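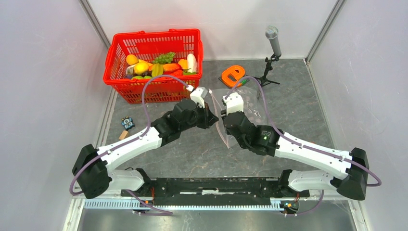 1 February 2019

The bag results are in, so I can stop being vague about them.

The question was a small one. When two arms hold a clear zip bag open between them, does it help to train the policy on the holding part separately, or should the whole task go in as one long demonstration? Dale Desjardins thought one long demonstration would win. I thought it would make no difference.

We recorded 2000 demonstrations in October and trained two policies on the same set. The first, Skutton, saw each demonstration whole. The second, Giston, saw them cut at the moment both grippers had hold of the bag. Everything else was kept the same, including the other objects on the floor. I left the basket of fruit and veg in because I wanted things in view that had nothing to do with the bag.

Each policy then got 50 trials. Skutton finished 2 more than Giston, and I wouldn't read anything into a gap that size. Where they failed is more useful. Skutton mostly went wrong early, closing one gripper on nothing and carrying on as if it had a corner. Giston got hold of the bag more often, then pulled too hard and lost one side.

Clear plastic is awkward for this. The highlights move every time the bag does, and I suspect both policies follow the highlights more than the edge. I tried to check by changing the lights for a few runs and both got worse, but I changed the camera exposure at the same time, which was careless, so those runs don't count.

Dale wants to add a penalty for pulling. I would sooner fix the cut point first, as I placed all of them by hand and was not very consistent after lunch. The plan is to recut 60 of the worst ones and retrain Giston on the corrected set. The purple cables also need tying back before we record anything new.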